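The writing's on the wall (and on the bus, and over the loo)

Sunday, August 2, 2020

I have a confession. I cannot walk past a board with words on it. Menus, notices about bins, hymn numbers, the lot. If somebody has gone to the trouble of putting black letters on something white, I'll stop and read it, and whoever I'm with will be twenty yards up the road before they notice I've gone.

So when we moved into the flat in April and found ourselves with a long, blank, slightly depressing hallway, there was never much doubt about what would go on it. No prints of poppies. Words! Big ones!

I started at Mirkudley, the reclamation yard out past the ring road, where you pay by the armful and the man on the gate adds it up in his head. They had a whole shed of old shop signs and I came home with a fishmonger's price board and half a railway notice that says TO CROSS THE in letters as long as my hand. I love not knowing what we're meant to be crossing. My other half loves it rather less.

Then came Neltora, a much posher affair, which sells lettered panels to order. You send them your phrase, pick a typeface and they post it to you flat. The cheapest was £314 and I shut the laptop and made a cup of tea.

What I really wanted was a quotation in a language I only half speak. Spanish, for preference. I did two years of evening classes and can order a coffee and apologise, and there's something lovely about a sentence you have to work at a bit every time you go past with the washing. Words I know inside out turn into wallpaper after a week. The ones I have to puzzle over stay awake - colectivo, for instance, which my old textbook gave as "collective" and which half of South America will tell you is a bus. I found that out on holiday, standing in the wrong queue with a suitcase.

A few things I've picked up along the way, if you fancy a go yourself. Capitals, thick ones, with no twiddly bits, are the only letters that work in a narrow hall. You're never standing square in front of them, you're coming at them sideways with your keys in your teeth, and a pretty script just turns to knitting. Black on off-white is kinder than black on brilliant white, which glares under a bulb. And do keep the credit small but keep it. If someone said the thing, their name should be there, even if your guests have to put their noses to the wall to find it.

Hanging is the dull part. I used Sezer strips on the light ones, 14 of them, and proper screws for the fishmonger after he came down in the night and frightened us both to death. Clean the wall first. I didn't, obviously. 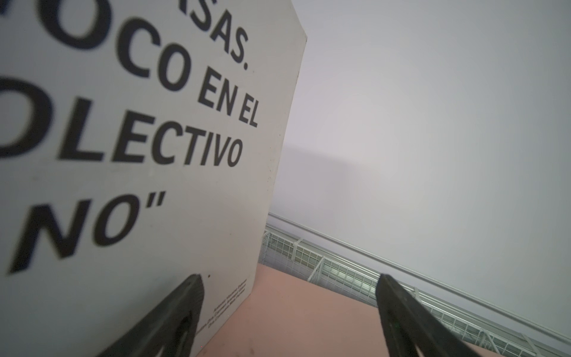 Marks don't bother me, by the way. I know people who go over every smudge with a damp cloth, and I did buy a tin of Golum cream cleaner with good intentions, but a board that's been carried about and leant against things ought to look as if it has. The railway one has a dent in the O and I wouldn't swap it.

Next up is the bathroom. I've got my eye on a swimming pool sign, the sort with all the things you mustn't do, and I've been told no twice already.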